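Simulation Cells: Purchasing and Budget FAQ
Veltau Automation Planning - last revised Apr 12, 2026
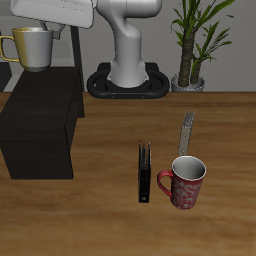

Efua Kyei wrote in to ask why her lab should pay for simulator seats at all when the arm itself is already in the budget, and whether that money would be better spent on a second gripper. Her question comes up often enough that the first entry answers it.

Should we buy simulation before hardware?
In most cases, yes. A rendered tabletop with an arm, a cabinet and a couple of mugs is enough to check reach, grasp approach and clearance over furniture. Errors found at this stage cost engineering hours. The same errors found after delivery cost a new mount or a longer arm. A second gripper is a reasonable purchase once the first one has a known duty cycle.

What does a seat include?
One named user, the arm and gripper models, the household object library and updates for the license term. Compute is not included. Budget for it on a separate line.

How many seats do we need?
Count the people who will edit scenes. People who only review recorded runs can use the free viewer. A typical first order is 2 seats.

Can we model our own objects?
Yes. The Drudunmont importer accepts standard mesh files. Mass and friction must be entered by hand. Thin handles and rims need a finer collision mesh than the default, or grasp results will be too optimistic.

How long is delivery on the physical arm?
Quoted lead time is 18 weeks for the Yokoyama cell with a standard base. Custom bases add to this and are quoted individually. Simulator seats are issued on receipt of the purchase order.

What should we hold back for contingency?
We suggest 25 percent of the hardware line. Common overruns are table reinforcement, cabling, guarding and replacement finger pads.

Does the price cover installation?
No. Nusley handles installation and site acceptance under its own contract. Request both quotes together so the dates line up.

Can seats be moved between projects?
Seats can be reassigned once per term - contact support with the order number.

When do prices change?
The list is reviewed every March. Quotes issued before a review are honored for 41 days from the date on the quote.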